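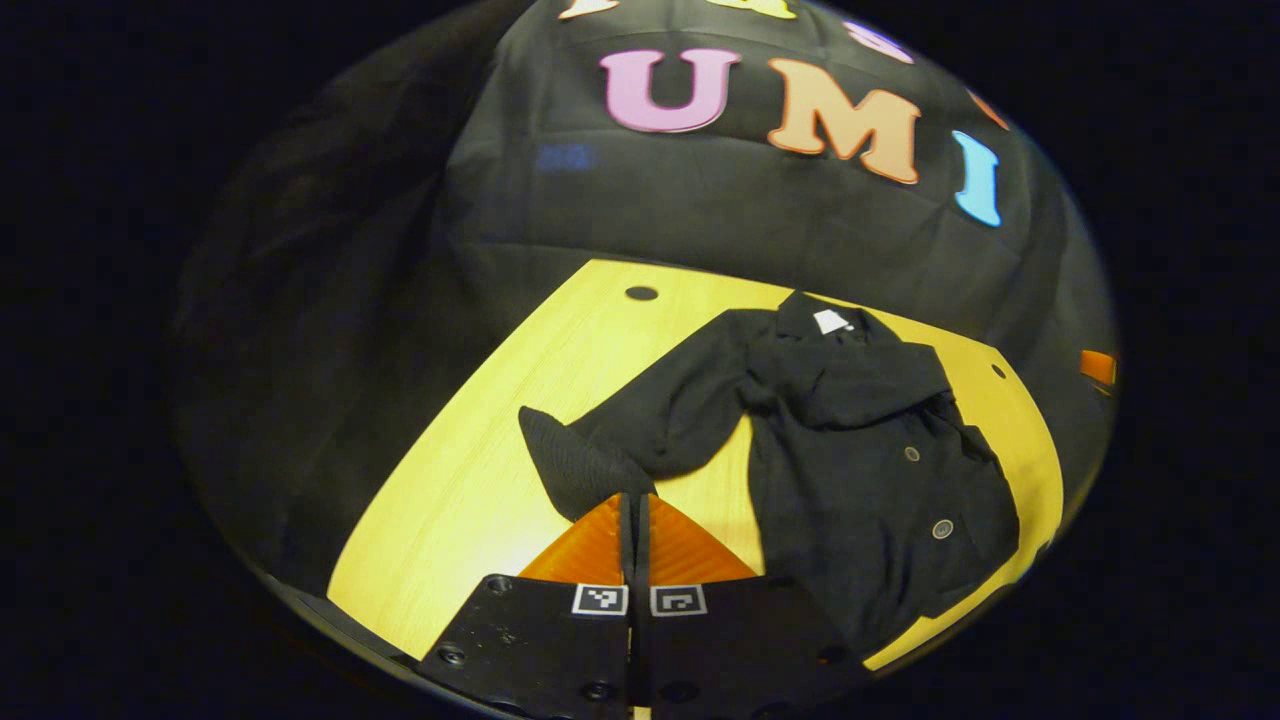

Project report: Who gets to host the song night?

I picked this topic because I've been going to the Brallow song night since I was about knee high, and I had never once asked how the host town gets chosen. You just find out in February, everybody in the winning place goes a little crazy, and then you buy a ticket. When our media and events class said we could do a report on any live contest with an audience, I had mine picked before the bell rang.

For anyone who didn't grow up here, the Brallow is a singing contest between small towns. Every town sends an act, the act has to do a song nobody has recorded yet, and the winner takes home a pretty ugly glass bowl. I love that bowl. The old rule was simple: you win it, you host it next year. That worked fine until the year Ument won.

Ument has one hall, and it was in the middle of getting a new roof. So the bowl stayed in Ument, but the show went to Plandcombe, and a bunch of people got mad about it (my grandmother still brings it up). That's the part I wanted to look into. Was Plandcombe the fair choice? And did hosting do the town any good, or was it just one loud evening and a lot of folding chairs?

How I did it

I did two long interviews, read through the old programs at the library, and put out a paper survey at the bakery and the bus station. I wanted to do it online too, but my form had a mistake in it and let people answer the same question over and over, so I threw those answers out. Sorry to anybody who filled it in!

My first interview was with Manikandan Marar, who ran the stage in Plandcombe that year. I thought he'd talk about lights and sound, and he mostly talked about parking. According to him, three things decided it: Plandcombe had a hall with seats for 700, it had a field next door for cars, and the school said yes to being used as dressing rooms. Two other towns had asked for the show. One of them had a bigger hall but it was booked for a wedding, and they weren't going to bump a wedding.

The second was Joni Karppinen, who sang for Ument the year after they won. He was way more relaxed about the whole thing than I expected. He told me the band was a little sad not to play at home, but that Plandcombe put Ument's colors up all along the main street and let their choir open the show. "We were guests at our own party," he said, "and they fed us really well." I asked if he'd rather have waited a year for the roof. He laughed and said no, he'd have forgotten the words.

What I found

The hall sold out, which it hadn't done for anything else that year. The live stream got 2393 views, and the year before it was so low that the program doesn't even mention it. Uçar, the bakery on the corner, stayed open until after midnight and ran out of everything except rye rolls. I got that from the person at the register, who remembered it very clearly and didn't seem to have enjoyed it.

Not everything went well. The last bus left before the voting was finished, so people either missed the result or had to beg for rides. The voting itself took forever, with 8 judges all reading their scores out loud one at a time. My survey had a space for complaints and the bus was in nearly every one of them. Second was the line for the restrooms.

As for whether it was fair, I changed my mind halfway through. I started out on my grandmother's side – Ument won, Ument should host, end of story. But after talking to Joni I think the bowl is the prize and the hosting is more like a chore you get with it. If your roof is off, somebody should be allowed to help you with the chore. I do think the rule should be written down though! Right now it's still just the people who happen to be in the room deciding, and the next town might not be as nice about the colors and the choir.

What I'd do differently

I'd start the interviews sooner. I'd also talk to the towns that asked and didn't get it, since I only have Manikandan's word for why they lost out. And I'd test my form on my brother first – he breaks everything.

Thanks to Manikandan and Joni for their time, to the library for letting me spread the programs out on the big table, and to my grandmother, who has read this and still doesn't agree with me.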